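# Chapter 7: What the Arm Will Not Do for You

Most books on building a robot cell at home start with the arm. This one has put it off for six chapters, and some readers will have skipped ahead to get here. They are asked to go back and read Chapter 4, on tables and clamps, before spending any money.

The claims made for home picking systems deserve a hard look. A typical sales page shows an arm lifting a part from a tray, turning, and setting it down in a box. The part is the same every time. The tray holds it in the same position every time. A spring and a lever could do that job, and in many factories a spring and a lever still do. The harder promise, that an arm on your bench will reach into a bin of mixed things and bring out the one you want, is usually made in smaller print, with a video that has been trimmed.

We will build toward the harder promise anyway. It is a good project for a shared workshop, and you will learn more from its failures than from a neat demonstration. But you should begin with a fair idea of how much of the work has nothing to do with software.

## 7.1 The Condholm bench

The examples in this chapter come from a bin-picking bench at Condholm, a members' workshop where the author spent most of one winter. The bench was planned as a four-week build. It was still being changed in August.

The first gripper was a Murkine two-finger kit. On paper it closed with plenty of force, and on a steel block it did very well. On cloth it pinched a fold, lifted it the height of a coffee cup, and let go. The kit's manual called this "slip within normal range," a phrase to watch for in any manual you are given.

The software was Ustoneo, a free planning package with a large and cheerful user forum. Ustoneo will plan a path for nearly any arm you describe to it. It trusts your description completely. If you tell it that the bin wall is an inch farther back than it is, it will send the arm into the wall at full speed and report success. Measure twice, and run the first pass slowly, with one hand on the stop button.

## 7.2 Counting honestly

A success rate means nothing until you know what was tried. The Condholm log for the first long run shows 553 attempts. The figure that went up on the workshop's notice board was taken from the best hour of a single Friday, using only the hard plastic parts. Soft items had been left out as "not yet supported."

This is a very common way to report results, and you will be tempted by it. Three rules will help you resist:

- Write down the list of objects before the run, and don't change it.
- Count every attempt, including those you stopped by hand.
- Record what the gripper touched as well as what it lifted.

A lift that ends in a drop is a failure. So is a lift that brings up two things when you asked for one. The Rimkutė scoring sheet in Appendix B has a column for each case. It is dull to fill in, and it should be filled in during the run, while you still remember what happened.

## 7.3 Choosing the objects

Pick things that disagree with each other: soft and stiff, round and flat, dark and pale. Cloth folds under a finger. Round things roll away from one. Black surfaces give many depth cameras trouble, and shiny walls give them more. A bin with sloped sides adds its own problem, as the arm has less room to come in low near the edges. 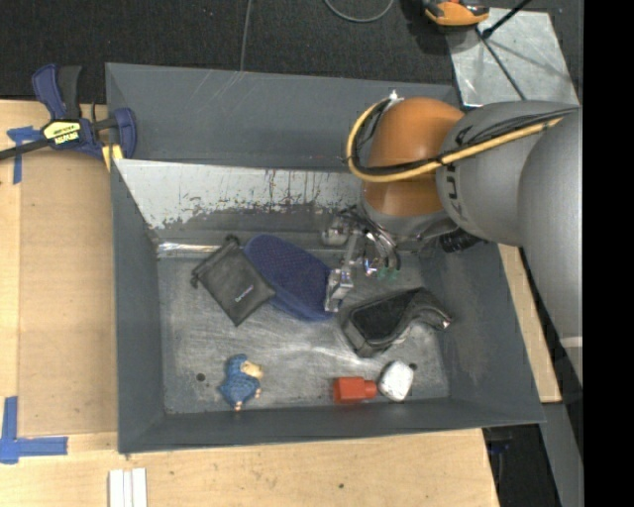 Do you need a large industrial arm to do the work in this chapter?

A small desktop arm will handle every exercise here, provided you keep the objects light and shrink the bin to suit its reach. A bigger arm buys you payload and stiffness. It also needs a stronger table, more floor space, and a proper safety plan, and it will not choose a better place to grip.

## 7.4 Before you switch on

Clamp the bin. Mark its position on the table with tape so that you can put it back after it gets bumped. Then set the speed limit to 60 millimeters per second and leave it there until the end of Exercise 7.1, however slow it feels. Readers using Ustoneo will find that the limit resets whenever a new arm file is loaded, so check it again after each change.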